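2000 pickups, one table, one very tired me. a thread
Dec 18, 2025
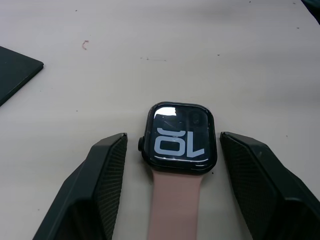 ok so. we're collecting grasp demos for the small-objects set at Staltia and I said back in October I'd post notes as we went and then posted zero notes. Fixing that now. The target is 2000 good episodes, one object per episode, teleoperated by hand, wrist view plus an overhead view. The objects are normal stuff people leave lying on tables. Watches turned out to be my favorite and also the worst. Glossy black face, glare spot sitting right on the glass, soft pink band trailing off behind it, and the fingers have to come in on either side without landing on the crown. Everything hard about this dataset in one object.

2/ where we are: past 1000. Not going to give the exact number because I recount it every night and get a different answer depending on what I throw out

3/ throwing out is most of the job btw. People think it's driving the arm. Driving the arm is the fun bit. The rest is sitting there with a cold coffee going keep, keep, bad, keep, why did I do that, bad

4/ my rules for a bad episode, as of today:
– object already moving when recording starts
– I bumped it and then fixed it but the fix was dumb
– wrist view and overhead drift out of sync
– my hand in the overhead view
– I stopped halfway to think

5/ that last one matters more than I expected. If I hover for three seconds deciding which side to go in from, the policy learns to hover. We trained an early one on my first batch and it would get to the object and just. wait there. like me

6/ so now I plan the grasp before I hit record. Look at the thing, pick the sides, say it out loud if I have to. "left right, below the crown, go." My office neighbors are being very nice about it

7/ somebody asked why not keep the bumps and fixes, isn't recovery data useful. Yes! but I want it labeled. There's a separate folder called recoveries, 287 in there right now. Those are on purpose. I set up a bad approach and then correct it cleanly. Mixing them in with accidental ones was a mess

8/ watch stuff, for anyone doing similar:
square-ish cases are friendlier than round ones. Flat sides, pads sit flush. Round ones roll out of the grip if you're a little off center, and I am always a little off center

9/ the crown is the problem. If one finger closes on it the whole watch twists as you lift. Looks fine from overhead, looks terrible from the wrist. So I vary it – crown left, crown right, toward me, away from me – and the grasp point shifts along the case to miss it

10/ bands. A soft band drags. You lift the case and the strap comes along late and swings. I used to tuck it under so the lift looked neat, then realized no one in a real house tucks the strap under for the robot. Stopped tucking. Had to redo those

11/ screens on or off? Both. A lit display with big numbers on it looks like a totally different object from the same watch asleep. Also upside down, sideways, whatever. I don't want it learning that a watch is a thing with the time the right way up

12/ glare. I fought it for a week. Moved lamps, hung a bedsheet, felt clever. Then the Sininau folks (they share eval space with us at Partington) ran our checkpoint under their lights and it fell apart on anything shiny. Took the bedsheet down. Glare stays in

13/ same with the table. I was wiping it between every episode at first. Now I don't. Little specks, bits of thread, scuffs, fine. Wipe it once in the morning and let it get gross

14/ and I leave other stuff near the edges of the workspace too. Half in view is good. Something dark and flat next to a dark watch is really good, makes it work for it

15/ thing I got wrong for the longest time – resets. I was putting the object back in almost the same spot every time. You think you're being random, you are not. Plotted the start positions and it was one blob in the middle and nothing else

16/ fix was dumb and cheap. Little script prints a grid square and an angle, I put the thing there, done. Adds a few seconds per episode. Worth it x a million. Should of done it on day one

17/ gripper opening too. I was starting every single approach fully open. Now the script picks that as well. Some of them start barely wider than the object and those are stressful lol

18/ what labels we keep per episode: object, start square, angle, screen state if it has one, success yes/no, operator, free text note. The free text is where the gold is. Mine from yesterday: "strap caught on pad, looked ok, wasnt"

19/ tool for the labeling is Handwood, our own thing, not released, please stop asking, it crashes if you type an apostrophe (see above)

20/ q from replies: does operator matter. Oh yes. There's two of us driving and you can tell who it is from the trajectories alone. I come in low and flat, the other one comes in from the top and drops. Keeping both. We try to split every object between us so style doesn't get tied to the object

21/ q: how long per episode. Short. The grab itself is a few seconds, the reset is longer than the grab, the review is longer than both if I'm being picky

22/ q: when is the data out. When it hits 2000 and I've watched all of them a second time. Not before. I know that's annoying

23/ next batch is keys and earbuds cases. Keys are going to be horrible. Pray for my wrists

24/ ok going back in, more watches tonight, crown facing away this time. Will post teh start-position plots tomorrow if I remember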